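4.3 When the log says success and the bowl says otherwise

Most of our failed trials were dull. The arm missed the object, or pushed it, and the log said so. This section deals with a smaller and more troubling group: trials the controller marked as complete although the object was not in the bowl when the operator checked. We call these false completions. We think the success rates usually reported for this kind of task leave them out, and we were ready to leave them out ourselves until Irina Vasiliu compared the logs with the operator's notebook.

The task is plain. A single brown object with a curved outline is placed on a cloth-covered table, and the arm must grasp it, lift it, carry it to a small white bowl and let go. The release is triggered by position alone. Completion is declared when the fingers have opened and the arm has started back toward its rest pose. Nothing in that rule looks at the bowl. 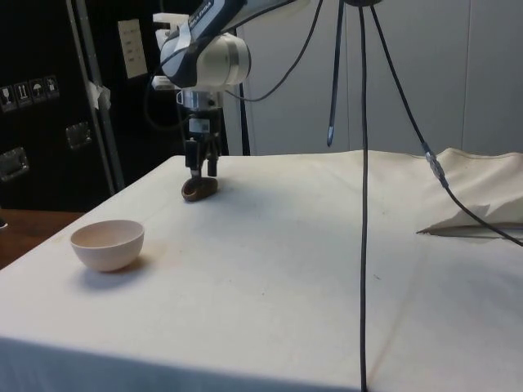

The planner treats a grasp as good if the fingers stop before reaching their fully closed position. This is a common test and a weak one. It cannot tell a firm hold on the middle of the object from a pinch at one end, and it cannot tell either of those from a fold of tablecloth caught between the fingertips. Hélder Barreto reproduced the cloth case on request by slackening the cover near the pick point. The controller accepted the grasp, ran the full transfer and reported success with the object still lying where it had started.

We first blamed the vendor's grip sensing, and an early draft said as much. The evidence does not support it. The Grulberg driver reported finger width correctly in every false completion we replayed. Our own code threw the value away after the lift check. A drop during the carry was therefore plain in the raw record and missing from the summary.
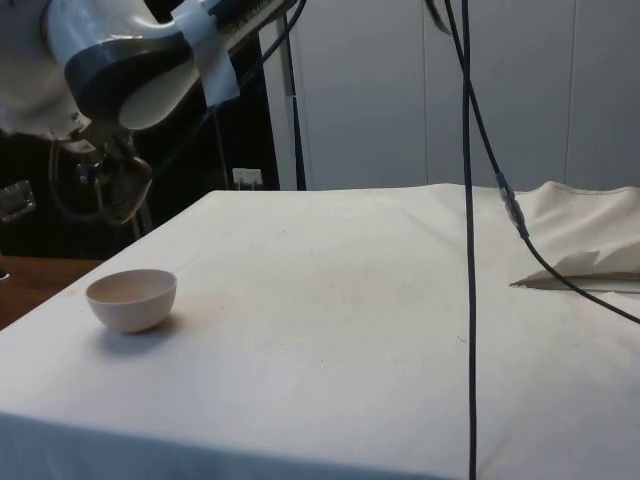
A second fault concerns the bowl itself. Its position was entered once, at the start of each session, and assumed fixed. The cloth is not fixed. It creeps when the arm drags an object across it, and the bowl goes with it. Over a long session the shift was enough for the object to strike the rim. Whether it then fell in or out was a matter of luck, and the log recorded both outcomes the same way.

It would be easy to answer that the operator should put the bowl back between trials. Operators did put it back, by eye, and this helped the numbers. It also means that the earlier results measured the arm and a helpful person together. We doubt that we are the only group to have published figures of that sort, and few papers say who resets the table or how carefully.

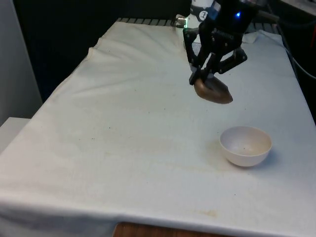 Amarachi Uzor proposed checking finger width throughout the carry and stopping the arm if it changed. We adopted this with some reluctance. The check catches drops, but it also fires when the object settles in the grip and is still safely held. The stop leaves the arm extended over the table, and at that point an operator has to reach in. The first version held the pose with the motion program merely paused, so a stray resume command could have moved the arm while a hand was near the fingers. No one was hurt. We do not regard that as proof that the design was acceptable, and the stop now requires a separate reset before any motion.

Cables deserve a word too. The planner's model of the cell contains the table and the bowl but no cables, so a path that passes its collision test may still snag one. We have no measurements of how often this matters. We mention it because a clean collision report was twice offered to us as a safety argument, and it was no such thing.

Figure 2. The work cell used for the transfer trials. 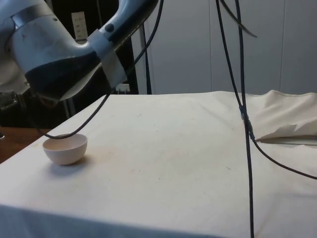
4.4 Limits of the repaired check

The revised controller compares finger width before, during and after the carry, and asks the operator to confirm the contents of the bowl. Only the last step settles the question. The width check still accepts a grasp of cloth if the fold stays put, and it knows nothing about where a released object comes to rest. Iulian Cozma is testing an overhead view of the bowl for this purpose. Until that work is finished, we would treat any completion rate taken from controller logs alone, including our own earlier one, as an upper bound.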